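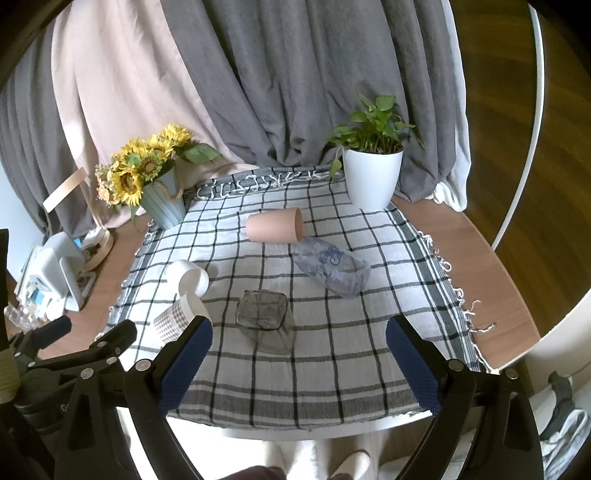
Work diary > Windamis > May

Search entries

Spent the morning on the segmentation step in Windamis. The new weights merge anything see-through with whatever is under it, so the mask for the gray glass tumbler picks up grid lines from the checkered cloth and the grasp point slides off to one side. The pink cup on its side gets a clean mask. I raised the edge threshold and reran 400 saved views – 89 still came out with a merged mask, nearly all of them glass or clear plastic.

Deolinda Patrício thinks the depth filter is throwing away good points before the mask is made. I turned it off for 2 runs and the tumbler was better, the bottle worse. Left it off for now.

After lunch I moved to the cups lying down. Pranutix returns a long axis but doesn't say which end is open, and the planner needs that. Wrote a small check that compares the width at both ends.
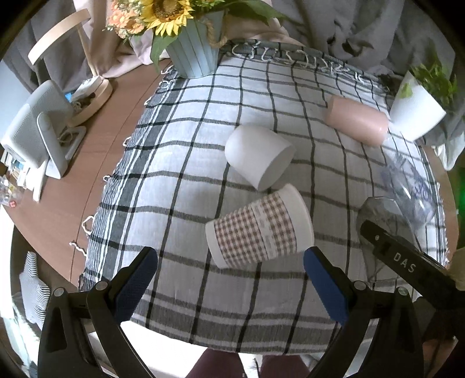
Left for tomorrow

Port the check to the Kodlow branch. Fix the log viewer, which drops the last 9 lines when a run is stopped early. Ask Deolinda for her filter settings.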